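Minutes, Open Day Follow-up, February

Thandeka in the chair, me (Apinya) on notes, so forgive the spelling. Also present: Heloísa, Thanasis. Apologies from Charalambos, who was at Szulc picking up chairs.

Minutes of the last meeting went through with one fix – the hall rental was $323, and I'd typed $332. Sorry, Thanasis!

We spent most of the evening on the visit to Plundeck, where they ran their fruit-handling demo for us in simulation. I loved it, and Heloísa says she'd go again tomorrow. The arm works over a table with a green basket, and you can follow the gripper really closely on the screen.

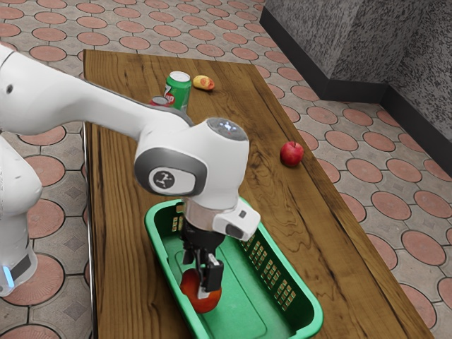 Plundeck Open Day Group

Thanasis asked if we could show the same demo at our own open day. Plundeck told him yes, as long as we bring a decent projector (ours is not decent). Heloísa will ask Tonetti about borrowing one. I said 15 minutes per showing, Thandeka wanted longer so people can ask questions, and we went with 15 plus questions.

We had a bit of back and forth over whether kids should get a turn at the controls. I'm all for it! Thandeka would like to hear from Plundeck first, so she'll write to them.

Flyers: 200 copies, Vellitico to print. Charalambos has the draft and still needs the parking info from me – I'll send it tonight.

Doors open at 5 p.m. on the day, helpers an hour before.

Next meeting same room, and Heloísa is bringing the coffee.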